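Right, slide one, and hello Fletbridge! I'll keep this short because I know the bar shuts at 11.

So, starting a label. I began Ruruvside with two friends, one borrowed drum machine and no plan at all. We wanted to put out slow, dubby house that you could still play at peak time (play the first clip here, just the intro, fade before the vocal).

Next slide. Our first 12-inch sold badly. We pressed too many, and I had boxes under my bed for 3 years! Press fewer. Please.

Talk a bit about Nägeli, the club night. 5 DJs on rotation, same room, same rig, no headliners. That's where every Ruruvside record got tested before mastering, and where Fovport's bassline got the whole place shouting.

Slow down for this bit. Sequencing an EP: put the odd track on the B-side and let people find it.

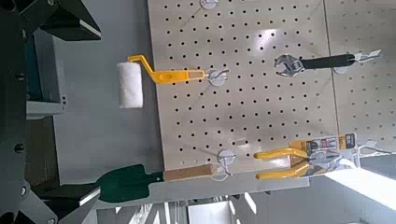 Someone at the last talk said the B-side idea only works on vinyl, and that on streaming the odd track just gets skipped. Fair point, and I still put one on every release. Play the second clip, then questions.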